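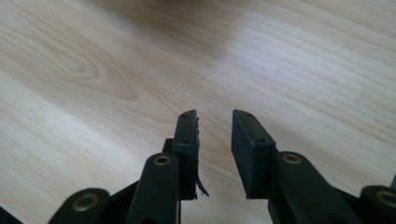
July, late evening.

Day 11 with the Stivwood trial kit and I'm still not sold. The left pad's rubber strip is peeling, with a tail curling off the bottom. The right one looks fine. The Varkby brochure promises 3,000 grips before you touch a thing. My tally says 384.

Called Pritchard, who sell the service plan. They'll send new pads for 90 dollars – glue not included! I asked what the plan covers, then, and got a long answer with no list in it.

Tindmont want my verdict before I send it back. Will try contact cement tomorrow and see if it gets through the morning.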